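Visit to the Pukholm office of Pevirix

Members of the regional engineering placement scheme visited the Pukholm office of Pevirix on 5th August. The firm designs drainage, culverts and minor road bridges for rural councils, and opened the office to handle work in the Ko valley.

The party was received by Wing-yan Kwan, senior drainage engineer, who outlined the Wunel culvert replacement. The existing culvert is 85 metres long and passes beneath both the main road and a farm access. Drawings were laid out in the meeting room, and visitors were able to compare the original survey with the revised levels. Two placement students are assigned to the project and spend part of each week on site with the survey team. 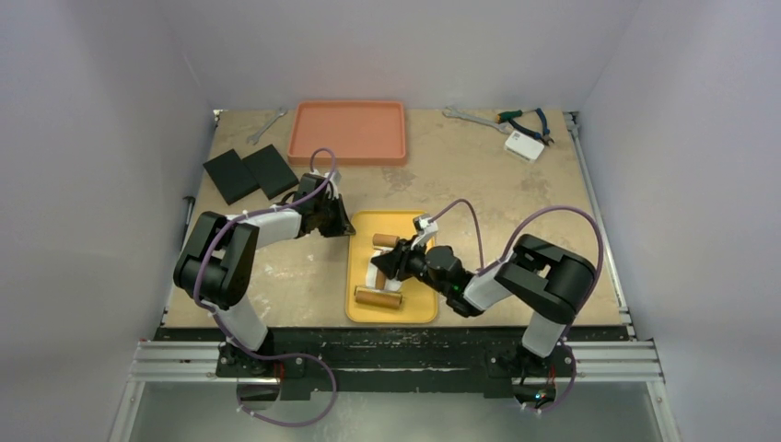 How are placement students chosen?

Applicants submit a short letter and a sample of course work to the Pukholm office, and those shortlisted are interviewed by two engineers. Applications for the next intake close in October.

After lunch Tsung-han Sin led the party to the Wunel site, where the temporary diversion of the stream was explained. Heavy rain earlier in the summer had delayed the excavation of the eastern headwall, and the programme has been revised accordingly. Questions from the party mainly concerned traffic management and the reinstatement of the verge.

The scheme thanks Pevirix for its hospitality. Copies of the site plan may be requested from the scheme office.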